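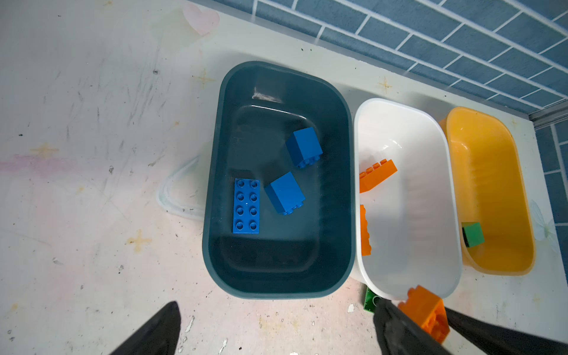

Ebise, all,

Quick one before I lose the afternoon. Answers inline below, sorry for the trimming.

On Wednesday Ebise Ambaye wrote:

> We've got the second sorting cell up at Gindumholm now, same arm, same gripper as yours. It picks fine out of the teal bin but when it goes to drop in the white one it either clips the rim or lets go early. Started after we swapped fingers. Did you re-teach everything after your swap or just the tool offset? Also how are you holding the bins down, ours creep.

Just the offset first. Don't re-teach anything until that's right, you'll only bake the error in and have to do it twice. I did it twice.

What I do, in order:

1. Power down, air out, fingers off. Wipe the mounting faces, there's always a bit of grit in there and it tips the finger.
2. New fingers on, screws snug, then close them on the gauge block and do the final tighten with them closed. If you tighten open they splay.
3. Home it. Jog down to the floor mark at slow speed and read off Z. Ours moved by nearly 5 mm with the Plattner fingers, they're longer than the old ones. That alone would give you the rim clipping.
4. Type the new length into the tool page. Save it. Then go out of the page and back in and check it really saved, the Nodura controller has eaten mine more than once.
5. Run the drop with nothing in the fingers, 22 percent speed, hand on the stop.
6. Same again holding a 2x2.

Step 6 matters more than it looks. With a brick in the grip the lowest point isn't the fingertip any more, it's the bottom of the brick, and it hangs down more or less depending where it got grabbed. I set the clearance height off the worst grab I could get, then left it.

> lets go early

Two things this could be. Either the grip force dropped back to default when you changed the tool (check, it's on the second tab, ours sits at 331 and that's been good for every brick size we have) or the pads are glazed. New pads come with a film on them. Wash in warm soapy water, dry, don't use the solvent, it makes them go hard. If you're finding strays on the floor right beside the white bin then it's getting nearly there and losing them on the way over the rim, so I'd look at height before force. We get the odd green one there too, and green isn't even meant for that bin, so in our case a few of those are bad picks and nothing to do with the fingers at all. Haven't chased that yet.

> how are you holding the bins down

Badly. Had double-sided tape, came up in a week and left muck. Now it's a dab of the grey putty under each corner and I check them against the printed floor at start of shift. The floor sheet has those little stars on it so I just picked the ones nearest the bins and wrote down which. Not proper but it's quick, and you can tell at a glance if the yellow one has walked. Would rather have a routed base plate, Jivano quoted for one, waiting.

Keep lids well away. The clear ones especially, we leave ours behind the teal bin out of habit and it's a bad habit, the wrist camera can pick up the rim of a clear lid as an edge and then it has a think about it. Same with glare. If you've got a light straight overhead you get a bright streak down the inside wall and the far picks go funny. I turned ours toward the wall a bit, the blue tile side, and it settled.

While you're in there, clean the camera window. Dry lens tissue only. And have a look at the cable where it comes round the wrist, ours was rubbing on the bracket and I only saw it because I had the fingers off. Bit of spiral wrap and a looser loop sorted it.

Pads get changed every 3000 picks here, or sooner if they look shiny. Counter is on the status page, reset it yourself, it won't do it for you. Amanuel keeps forgeting, so now it's written on the cabinet door.

If you still clip the rim after all that, send me your tool page numbers and the taught drop point for the white bin and I'll put them next to ours. Don't send the whole backup, list bounces anything big.

Off to find more putty.

Cheers
Amanuel Dinsa

PS yes I know I said Amanuel keeps forgetting. I do.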